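We use cookies to improve your reading experience. Accept | Manage settings

3.2 Engine swaps and how long they stay on the road

The most exciting part of the survey was the swap data. Of the 3738 project cars in the Hernard owner register, 564 had an engine that never came with that body, and we were able to follow nearly all of them from first start to first major repair. That is a wonderful amount of detail for a hobby that mostly keeps its records in shoeboxes!

Modern V6 engines in older compact bodies did very well. Owners using the Plasberg mount kit reported fewer cracked brackets than those who welded their own, and the gap held up when we split the cars by weight and by yearly mileage. Cooling was another matter, and a fascinating one: the original radiator was kept in many of the cars that later overheated in traffic (see also Section 3.4). 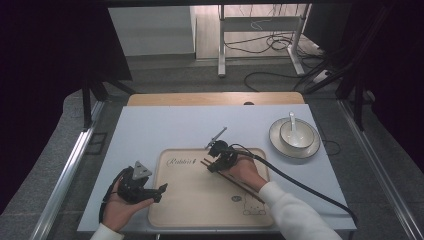

Figure 3. Chopsticks held in a black hand-held gripper over a beige tray.

Wiring took more time than any other job. Builders at the Jireš meet logged a median of 17 evenings on the harness alone, and several told us they enjoyed it more than the engine work. We loved reading those logs. They show that most of the delay comes from the fuel pump circuit and the gauges, with the engine computer itself causing far less trouble than we had expected. The Puvilov group, whose cars are older and simpler, finished sooner but went back to fix grounds more often.

© Hernard Project Car Study | Contact the authors | Back to top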